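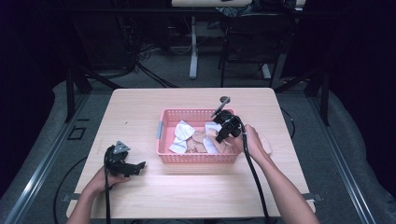

*Pink basket on the table, start of the round.*

Sunday, February 25, 2018

Right, laundry room and drying room at Pelkonen, my turn again. I've kept Vilho Hyvönen's old order so the sheets still match the ones from November.

## Machines and power

- [x] **Plugs and sockets.** All fine, no scorch marks. The extension lead behind dryer 4 is still there, though! Please, a proper socket.
- [x] **Dryer lint filters.** Cleaned three. The fourth had a felt mat in it you could have worn as a hat.

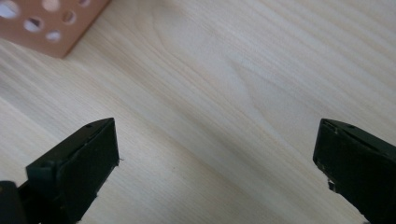 - [ ] **Vent duct.** I could get my arm in as far as the bend and no further, so this one stays open until Maarten De Bruijn brings the long brush (he's promised, twice).
- [x] **Washer hoses.** Dry all along. The new Nasix clips are stiff but they hold.
- [x] **Cut-off switch.** Pressed it, everything stopped, lovely.
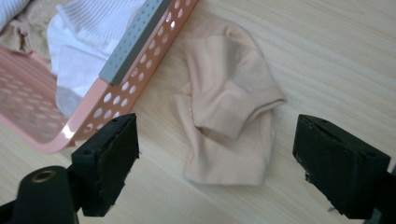 ## Floor, doors and bits and bobs

- [x] **Floor drain.** Lifted the grate and poured a bucket down, gone in no time.
- [ ] **Fire door.** Closes, but you have to lean on it. Drodalar quoted 377 for a new closer and I'd say just pay it.
- [x] **Detergent shelf.** Lids on, nothing above eye level. Moved the bleach down.
- [x] **Pockets and odd socks.** Went through the lost pile, no lighters or batteries this time.

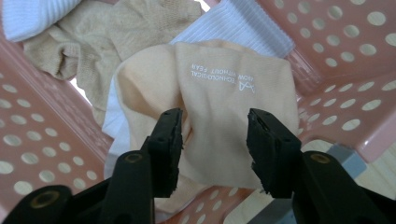 *Socks in the basket, one with white lettering on it.*

- [ ] **Extinguisher.** The tag is so faded I can't read the date. Rang Trisidell and left a message, will try again.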